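Print | E-mail

Clastville Tenants List
24th November
From: Joni Lahtinen
Re: Smoke alarms and the new lease wording

Hi all, and a special hello to the folks who joined after the September meeting!

Aleksi Pelkonen wrote:
> My renewal came with a line saying I have to
> "maintain all detection devices." Does that mean
> I pay for new alarms? Mine are way past the date
> stamped on the back. Rent is going from 820 to 859
> as it is, and I'd hate to add to that.

Aleksi, thank you for typing that out word for word, it really helps. I went through my own lease last night (with a big pot of tea, it's a long one) and mine has the same line, tucked away in section 19. The way I read it, you press the test button, you change the batteries, and you tell the office when something's wrong. Replacing an expired alarm is still the landlord's job, and I'd say so kindly but in writing before you sign anything.
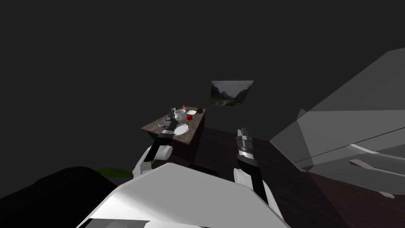 What to put in your letter

- The room each alarm is in, and the date on the back
- The day you first reported it, even if that was only a phone call
- A request for a reply by a certain day

My neighbors over at Cledby sent theirs in together and got new Zetik alarms in every hallway, so it's well worth asking! If you'd like somebody to read your draft first, send it to me off-list and I'll gladly look it over this weekend. I'm slow on e-mail but I do get there.

Warmly,
Joni

Print this message | E-mail this message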